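Chapter 4: Keeping Warm – Fibres, Air and the Stuff on Your Bed

I grew up in a draughty house in Niltwood, and every winter my gran piled so many covers on me that I could hardly roll over. I was still cold! It took me years (and a physics degree, embarrassingly) to work out why. Weight and warmth are different things, and this chapter is about what separates them.

Let's start with air. Still air is a very poor conductor of heat, so anything that stops it moving about will slow down the heat leaving your body. A fluffy fabric does this with thousands of tiny fibres standing up from the backing, each one getting in the way of the air next to it.

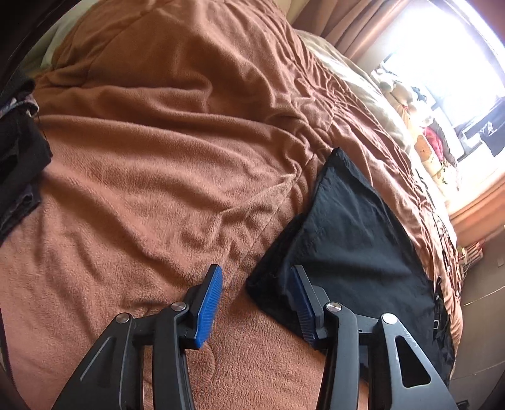

Figure 4.1 A plush blanket spread over a bed.

Squash those fibres flat and you squeeze the air out, and that was the trouble with my gran's method – the bottom layers were crushed by the ones on top. In section 4.2 we'll measure this properly with a hot water bottle, a thermometer and 16 squares of old fabric, so start raiding the cupboards now. 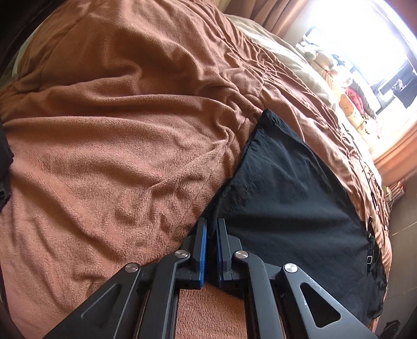
Then there's the question of where the heat goes once it does get out. Some is conducted, some is carried off by draughts and some is radiated, and you'll need all three words for the exercises. My old colleague Tymofii Sirko used to make his class at Flunoneck act them out, which was noisy but did stick.

Before you read on, write down which you think is warmer, one thick cover or two thin ones of the same total thickness. Keep your answer, as we'll come back to it in section 4.5.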